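Is it worth paying for a "steel health check" on a used parts bin?

Posted by Darkwood in Workshop & Storage

I'm looking at a big secondhand metal bin for the garage, mostly for scrap and offcuts. The seller wants an extra 19 dollars for a rust treatment they say will make it last "for life." The inside is scuffed in a lot of places and I could find two small round holes in the floor. Has anyone paid for this kind of thing and seen a difference? It sounds like an add-on to me.
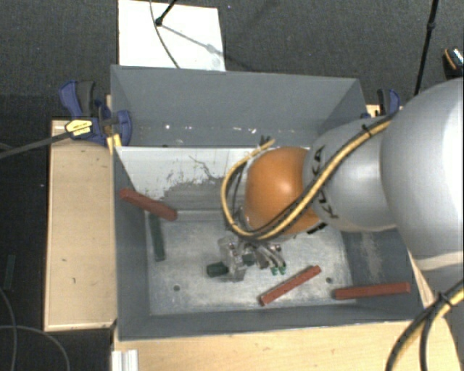
I'd also like to know if scuffs matter at all when the bin stays indoors. The garage gets damp in January but there's never standing water. The seller got vague when I asked what the treatment was.

Worley
Vague is your answer. If they can't name the product, assume it's a wipe with an oily rag. I've had 3 old bins in a damp shed for 7 years with nothing on them. One has surface rust on the bottom seam and it still holds everything I throw in it. Check the seams and the corners, forget the flat parts. And "for life" means what, exactly? Ask for it in writing and see how fast the price drops.

Petek
dont bother, just buy a can of primer

Prirero
Primer over scuffed metal peels if you don't clean it first, so I wouldn't go with the answer above unless you like doing it twice. Set the bin on 2 lengths of scrap lumber to keep the base off the concrete. I doubt you need more than that.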